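I started on the bench at Skino when we still lifted every unit by hand, and by August my wrists knew it. Now the arm does the lifting, and I mostly plan its moves on screen (with coffee!) before a shift.
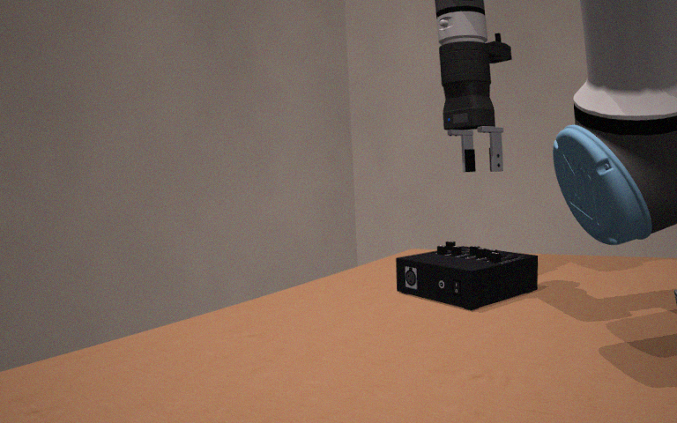
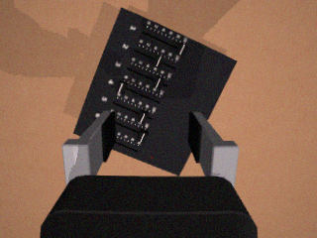 Did anyone lose their job when the arms came in?

None of the 13 of us did, but eight moved to testing and repair, and a few still miss the old bench.

Saodah Ngui trained us, and she made me redo my first routine until past 6 p.m. I grumbled the whole way home to Curau. I'd still rather fix a routine than ice a wrist.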